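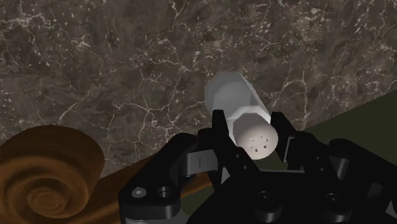

4.2 Calibration of the Felen cell

Most reports on simulated grippers say that the hand model was "tuned to match" the real one and leave it there. We were not convinced that ours did. The Felen cell was set up from the supplier's Dratska hand file, and its finger friction had been copied from an older project without a source. In Figure 3 the two black fingers close on a white shaker over a marble countertop, a hold that looks sound enough. A faceted body offers flat sides to the finger links, however, and a contact solver can be kind to flat sides. A good-looking grasp tells us little about the friction value behind it.

Figure 3. Simulated gripper holding the shaker at a tilt, with the violin scroll at lower left.

We therefore reset the hand to the supplier's defaults and ran 509 grasps before changing anything. Of these, 322 held through the lift. Lowering the solver step brought the count to 378, with friction untouched, which makes us doubt the earlier claim (Chin, Jugah report) that friction was the main fault. Joint limits were checked against the hand at Davville after every 125 runs. One limit had drifted in the file, and we still cannot say who edited it or when. The defaults were kept for all results in Section 5.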